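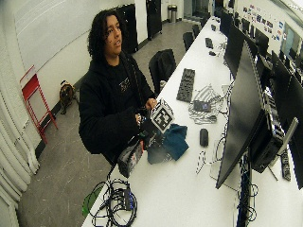 Tracking cube in hand at the end of the bench, cloth lying on the bench.

Recording Manual Tasks for the Wipe-Down Cell: Procedure for Demonstrators

This page covers how staff at Devwood record cleaning motions for the Brorel cell, and what the work involves for people moving over from the manual line. It assumes you have been issued a login and have read the bench safety sheet.

Before you start

Clear enough of the bench to finish the whole motion without moving your chair. Route cables away from your working hand. Open a session in the recorder and enter the task code. Use your own demonstrator number; shared numbers make it impossible to trace a bad take.

Check that every face of the tracking cube is clean. A smudge on a printed square can cause the pose estimate to jump. If the preview trace shows steps, wipe the cube and restart the session.

Recording a take

1. Put both hands in the rest position and hold for 2 seconds.
2. Start the take.
3. Perform the task at your normal speed.
4. Return to rest, hold again, and stop the take.
5. Mark the take as keep or discard before starting another.

Do not correct a mistake halfway through. Finish the motion, mark it discard, and repeat.

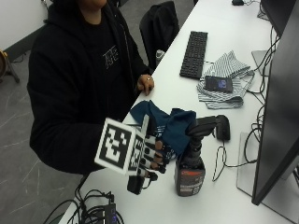 Cloth tasks have the highest discard rate in our set, and most discards come from the marker being blocked. Keep the back of the hand turned toward the fixed camera. With the cube mounted on the back of the glove, as it is here, a grip from above leaves the code exposed while the cloth hangs from the fingers. Rolling the wrist under hides it. If the cloth drapes over the spray bottle, lift it clear before you move sideways, or the bottle may tip.

What changes for operators

The September set holds 2,985 takes, of which 718 were discarded. Review is done by the people who record. Shamim Durrani moved from second-shift cleaning to review and now decides which takes go to training. Operators remain responsible for first-piece inspection, and the cell cannot release a part without their sign-off.

Demonstrator time is paid at the line rate and counts toward shift hours. Limit sessions to 4 per shift. Wrist fatigue shows up in the data as shorter strokes, and it should be reported to Dace Venckus like any other strain.

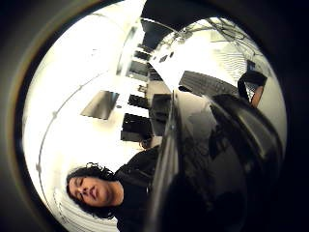

View from the hand-held gripper, with a keyboard and monitors beyond the glossy black object.

Checking the gripper view

Play back the first take of each session at full size. Strong window light washes out detail, so lower the exposure one step and record again if the target is hard to make out. Faces can appear in this view. Select the privacy mask before upload; it is off by default in the current build.

Upload at the end of the shift. Failed uploads stay in the local queue and retry on Sunday night.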